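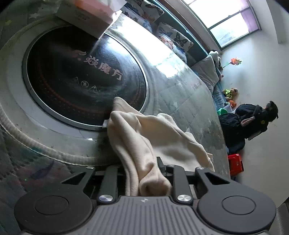
Can a machine wipe down the kitchen table and the hob for you yet?

Only in part, and only with somebody close by. A machine can pick up a cloth and push it across a flat surface, but it still struggles with the awkward bits, and it has very little idea of when a surface is clean enough to stop.

Tosh, the small household automation company based in Flostham, is pleased to share the first findings from Zirby, its long-running look at everyday chores and how close machines have come to doing them. The full report comes out in June and will be free to anyone who would like to read it, whether they build machines for a living or simply have a pile of washing-up waiting and have been wondering how much longer they must wait for help.

The Zirby team chose 14 ordinary chores, the sort that come round every day in every home, and worked through 900 attempts at them in real rooms that people live in, with all the tissue boxes, toys and cushions left where they were. Wiping surfaces was expected to be one of the easy ones. It finished in the bottom four.

"I will admit that I had wiping down as a bit of a warm-up, something cheerful to get everyone going before we tackled the laundry," said Anika Ferreira, who leads the Zirby project at Tosh. "But a cloth is such a slippery sort of character, isn't it? You pick it up and it's one shape, you put it down and it's another, and then it folds itself over the edge of whatever you were trying to clean. My mother can do a whole table while talking on the phone and looking out of the window, and I have come away from all this with even more respect for her than I had before, which was already a good deal."

The difficulty begins with the grip. Pinch a cloth in the middle and it bunches up, so that only a small part of it touches the table. Pinch it by a corner and the rest trails behind. People shift their fingers all the time as they wipe, spreading the cloth out and pressing harder over a sticky patch, and they do it without a thought. A gripper with two fingers has to let go and start again, and each fresh start is another chance for the cloth to end up in a heap.
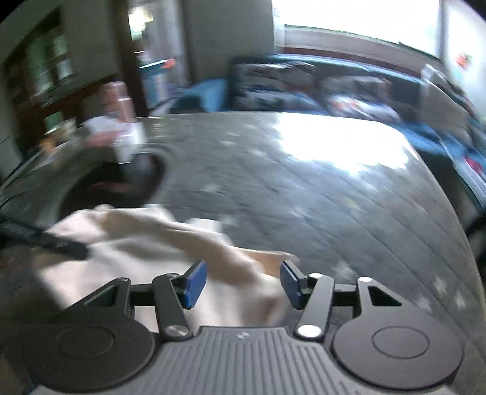

Then there is the matter of everything else on the table. Most of us nudge a box aside with an elbow, or lift it with one hand and wipe underneath with the other. A machine with a single gripper must put the cloth down, move the box, find the cloth again (by now a different shape) and carry on. Shiny surfaces bring their own trouble too - glare from a window can look very much like a spill, and a clear cover over a patterned cloth can make it hard to tell a mark from a bit of the pattern.

Some of the news is brighter, and the team is keen that it should not be lost among the grumbles. Carrying light things from one side of a room to the other went well, and so did putting cups on a shelf. Boonmee Bunnag of Dadance, the Flostham shop-fitting firm that has been trying the same chores on its counters and display tables, said he had been pleasantly surprised.

"Our counters are long and flat and we clear them at closing time, so the machine has a fair chance," he said. "I wouldn't leave it alone with the till area, which is all cables and corners, and one of us still goes over the edges afterwards. But on a plain stretch of counter I'm happy to let it get on, and the staff have grown rather fond of it."

Tosh has no plans to sell a table-wiping machine this year. The next 2 chores on the Zirby list are folding tea towels and emptying a washing-up bowl, and the team would love to hear from Flostham households willing to offer a kitchen for an afternoon. Tidying up beforehand is kindly discouraged, and there will be cake.

Enquiries about Zirby, and requests for a copy of the report, should be addressed to Anika Ferreira at Tosh, Flostham.

Filed under: Company News, Home & Household, Robotics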